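Hand-held gripper station – tracking dropouts on the left unit
Forum > Build logs and upkeep > Data rigs

sprocket_lou
Posted Thursday, 9:14 am

Morning all! Promised an update on our two-gripper station, so let me do it while the coffee is still working. We got 82 good takes out of the last session and I'm thrilled with that, but the left gripper keeps losing its pose. It's fine up high, then I bring it down low and the track jumps or freezes for a moment. Right one is solid all day long.

What I've done so far: cleaned both marker plates with a barely damp cloth, reseated the cable at both ends, ran the calibration again from scratch. Plate screws are snug. The white sheet is down over the tabletop as Fadwa Lahlou suggested back in August (thank you Fadwa, it made finding the objects SO much easier). 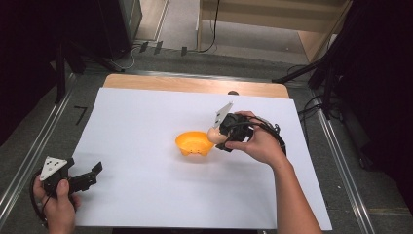
Egg-shaped piece up against the orange bowl in the right gripper, left one parked low with its fingers open.

The plates are the part I'd like opinions on. Both are the white triangles with black dots, same print file, same mount. Swapping the plates is my next move unless somebody stops me.

hexkey_marlon
Posted Thursday, 9:51 am

I'll stop you! Swap the cables first. You have them looping off both grippers, and when you park the left one low the loop hangs down under your hand. I had the same jumps on my Sendik pair, and it was strain at the connector, nothing to do with the dots. Two minutes' work and you'll know.

flahlou
Posted Thursday, 10:20 am

Glad the sheet is helping! I don't agree on the cable though, sorry Marlon. A bad connector would drop out up high too when she moves fast. Low and near the corner of the table sounds like viewing angle to me. Tilt the plate mount one notch flatter and log the same path again. And please change one thing at a time, or you'll never know which one fixed it.

quiet_torque
Posted Thursday, 11:02 am

Could also be glare off all that white. We went from a white sheet to a gray one and never looked back. Exposure on our Flirkach trackers is set at 63 and anything brighter washes out the dots.

sprocket_lou
Posted Thursday, 12:37 pm

OK this is why I love this place – three answers before lunch and they're all different. Sheet stays for now, because the right gripper works over the same white and never blinks. I'll do the cable swap first only because it's quickest, 5 takes, then Fadwa's tilt.

hexkey_marlon
Posted Thursday, 12:44 pm

Put a bit of hook and loop on your forearm for the cable while you're at it. Leave slack at the wrist.

sprocket_lou
Posted Thursday, 4:08 pm

Results! Cables swapped left to right: the dropout stayed with the left gripper. Swapped back, tilted the plate one notch flatter: 5 takes down low and one tiny hiccup. One! So that's a point for Fadwa. I did find a kink near the left connector, so Marlon gets half a point and I've ordered a spare from Somboon.

quiet_torque
Posted Thursday, 4:30 pm

Still say try the gray sheet.

flahlou
Posted Thursday, 5:15 pm

Lovely! Redo the calibration now that the plate has moved, and put the new notch setting in your log. We recheck ours every 700 takes and always after a drop.

sprocket_lou
Posted Thursday, 5:22 pm

Running it now. I'll post the before and after tracks in the Hotley thread once they're exported.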